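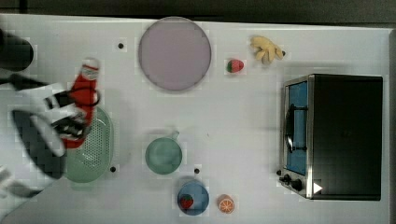 Aster Athletic let in goals last season the way other clubs let in the rain, and if you were a regular at Honorato Park you will remember the particular groan that went up every time a long ball dropped over the centre halves. I groaned along with everybody else, and I'm supposed to be neutral. Your eye goes straight to the light green colander on that white tabletop, with its rows of small holes, and I'm afraid my mind goes straight to our back four in May, when Puvska Town came for the last match and seemed to find a fresh gap every time they looked up. It was all very good-natured by the end. Someone behind me was cheering throw-ins.

So I went back this season with a flask and fairly low hopes, and I have had to eat my words, because Aster have turned into one of the meanest sides in the division. They aren't big and they aren't especially quick. Three of the back four are the same lads who were there before. The change is in how they stand, and who is talking to whom, and for that you have to go and find Chrysoula Balaskas, generally by following the sound of her voice across the training pitch.

She took the job in the summer after 170 games as a centre half, most of them at this level, and she'll tell you cheerfully that she was never the best player in any of those teams. "I was slow at sixteen," she says. "So I had to work out early where the ball was going to go, or I'd have been no use to anyone." She still has the habit of looking the wrong way during a match. While the rest of us are watching the winger, she is watching the far post, and I've started doing it too, which makes me a terrible companion for anyone who wants to know who just crossed it.

Her first few weeks were, by all accounts, very dull. There was hardly any shooting practice. The defenders were asked to walk, and I do mean walk, through the same passage of play with the ball being carried about by hand, and at every stop they had to say out loud who they were marking and who was covering. The strikers complained. The younger midfielders thought it was a punishment for something. Then they went away to Arketti Rovers for the opening fixture, on a horrible sloping pitch with the wind behind the home side for the whole second half, and came back with a goalless draw and the look of people who had got away with something rather marvellous.

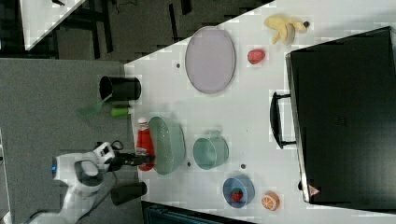
The full backs are where you notice it most, if you can drag your attention away from the ball for five minutes at a stretch. Last year they bombed forward together and left two poor souls to deal with whatever came back the other way. Now one goes and one stays, and the one who goes does so with a partner close by to mop up. Think of that red ketchup bottle, standing right on the edge of the table with the pale green colander immediately beside it: that is very nearly the distance Balaskas wants between her wide player on the touchline and the nearest bit of cover. Any further apart and there's a channel for a runner. Any closer and they're treading on each other's boots, which happened a good deal in the early weeks and led to some choice language.

What I hadn't expected was how enjoyable it would be to watch. I grew up thinking of good defending as a sort of gloomy business, all elbows and clearances into the allotments, and I won't pretend the allotments have been entirely spared. But there is a real pleasure in seeing a move run out of ideas. Puvska came back to Honorato Park on a Monday night, under the lights, with the same two forwards who had so much fun in the spring, and for long spells they simply passed it sideways and frowned. The gate was 2788, the best here for many a year, and you could hear people in the main stand beginning to applaud interceptions. Interceptions! A man near me took his hat off to one.

Aster won that night by a single goal, a scruffy thing from a corner that hit at least one knee on its way in. Balaskas was asked about it afterwards and talked about a block in the first half instead, one I'm ashamed to say I'd missed while pouring my tea.

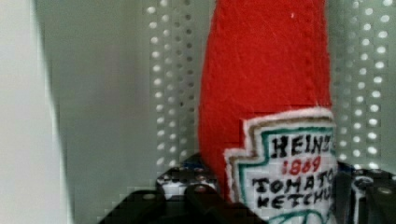

Can a side at this level really be drilled like that on two evenings of training a week?

It can, provided the coach keeps to a few simple habits and repeats them until they're second nature. Balaskas gives the back four half of every session and rarely introduces anything new on the night before a game.

There are bumps ahead, of course. The squad is thin, the captain has a hamstring that everyone talks about in lowered voices, and the return trip to Arketti falls in the stretch of winter when that slope turns to soup. The goals aren't exactly flowing at the other end either, and there are one or two on the terrace who would happily swap a couple of clean sheets for a daft 4–3. I have some sympathy. I asked Balaskas whether she ever missed that sort of afternoon and she thought about it for rather a long time, watching her left back collect the cones.

"As a supporter, maybe," she said, and went off to tell him he'd left one by the corner flag.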